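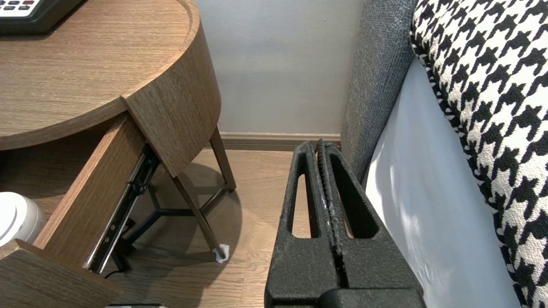 Lilto Guest Room Phrases

README and data card, version 4
Last changed: 8/25/22

Print this page | E-mail this page

# What is it

Lilto is a collection of short sentences which guests and hotel staff say to each other, written in English and in simplified English. It was made for small hotels and guest houses where the person at the night desk is not a native speaker, and often the guest is also not. I am such a speaker myself, and I worked two winters at a night desk before I started this file.

The collection is text only. There are no sound recordings in it. If you need audio, please look at the Drela package in the list at the end, which uses the same sentence numbers.

# What is inside

- `phrases.csv` is the main table, one sentence in each row
- `topics.csv` gives the name of each topic and its short code
- `changes.txt` tells what was changed between versions
- `LICENSE` is the license text

The sentences are divided into 32 topics. Some topics are large, for example "arrival" and "breakfast". Others are very small. "Lost tooth" has only one sentence, but I was asked for it and I decided to keep it.

# Columns in the main table

`id` is the sentence number. It never changes, also when a sentence is moved to another topic. Deleted numbers are not used again.

`speaker` is `guest` or `staff`. Sentences which both can say are written two times, with two different numbers.

`full` is the sentence in usual English, as a polite person would say it.

`simple` is the same sentence in simplified English. It has no more than one verb idea, no idioms, and no "would you mind".

`topic` is the short code from `topics.csv`.

`note` is free text and can be empty.

An example row, with the columns in the same order:

`1187, guest, "Could you possibly send somebody up with another blanket?", "Please bring one more blanket.", BED, "see also 1190"`

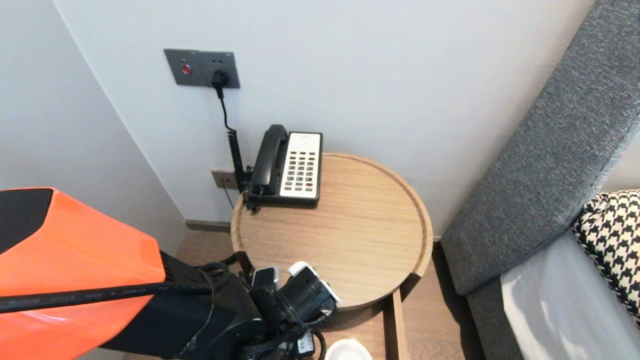 # How the sentences were collected

The first part comes from my own notebooks. In the notebooks I wrote only what was said, without room numbers and without names. The second part was sent by readers of the old Siddiqui mailing list for hotel workers, after I asked there in January for sentences which caused trouble. I received 93 usable sentences from the list. Where two people sent almost the same sentence, I kept the shorter one.

Telephone calls were the hardest part. When a guest stands in front of you, you can point to the key or to the map. On the telephone you have only words, and "fifteen" and "fifty" sound the same at three in the morning. For this reason the topic `TEL` has many sentences that only repeat and check, such as "You said room one five. Is it correct?" Some native readers told me that these sound stiff. I know it, and I leave them stiff.

# Rules for simplified sentences

Each number is spoken digit by digit if it is a room number, but not if it is a price. Times use the twelve-hour clock with "in the morning" or "in the evening". "Half seven" is not allowed anywhere, because in several languages it means half past six.

The word "please" stays in the simplified sentence. An earlier version removed it to save space, and two hotels wrote to me that their staff began to sound angry.

# Known problems

- 34 sentences still have an empty `topic` column. They are waiting at the end of the table.
- The topic `PAY` assumes that guests pay when they leave. Many places now ask for payment at arrival.
- British and American words are mixed in the older rows. I am changing "lift" to "elevator" and "tap" to "faucet" when I find them.
- There are few sentences about children and almost none about wheelchairs. Contributions here are very welcome.
- Emergency sentences were not checked by a doctor or by a fire officer. Please do not print them on a card for guests before someone qualified in your town has read them.

# How to contribute

Open an issue and write the full sentence, who says it, and in which situation you heard it. You do not need to write the simplified form, I can do this. Please do not send the name of the guest or of the hotel.

I answer slowly in high season.

# License

You may copy, change and sell the collection, also as a part of another product, if the name Lilto stays in the documentation.

Related items

- Drela: spoken versions of the Lilto sentences
- Delska: menu and allergy words for small kitchens
- Siddiqui list archive: questions from night staff
- Lilto topic codes, printable sheet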